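Print this page
E-mail this page

Talk notes: Teaching by Shopping Bag

Slide 1. Wait for the latecomers. Don't do the joke about lunch.

Say who we are: Grakeo, small team, large appetite. Our model learns to tidy snacks into a box by copying people who tidy snacks into a box. Everyone in this room could do the job. Most would ask for a chair.

Slide 2. Keep the pace up here. One person, one hand-held gripper, one packet at a time. Tall bags are the awkward ones -- grip them upright and they look very dignified until the box gets involved.

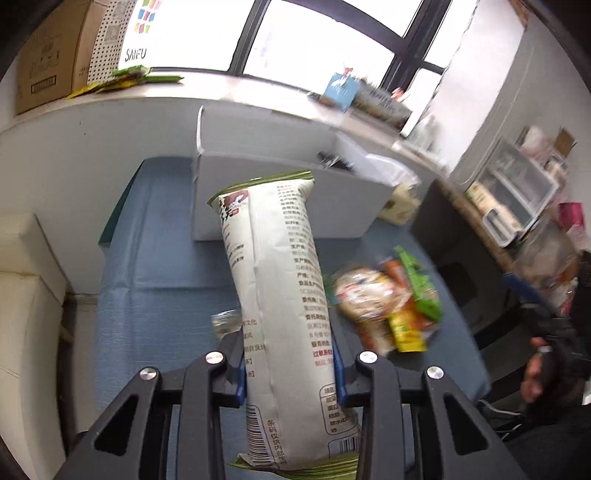
Roman Mazurek wrote back after the dry run that we were collecting far too many tidy grasps, and that a model fed only on good manners would go to pieces at the first crumpled wrapper. Read that out and admit he has a point. We had 1,253 examples by then, and I'd been rather proud of them.

Slide 3. What we changed. Mix the shapes: bags, jelly cups, flat packets, things lying across other things. Shuffle the table between runs. Let people fumble, and keep the fumbles, labelled as such. Throwing them out is tempting and makes for a lovely video. Pause for the people who have made that video.

Mention the two-gripper sessions. Twice the hands, and a good deal more saying "sorry, after you". We ended August on 1,998 examples, of which 84 went in the bin for bad labels. All mine, as Jolanta Szewczyk will confirm if asked. Don't ask her. 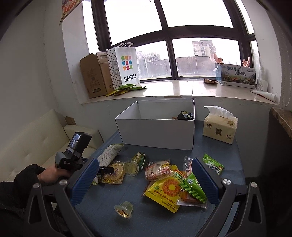
Slide 4. Questions I would like to be asked

How do you decide when a run is finished? (When the box is full or the person is.)

Does it work on other food? Say "we're looking at soup" and move on to the Calado slides.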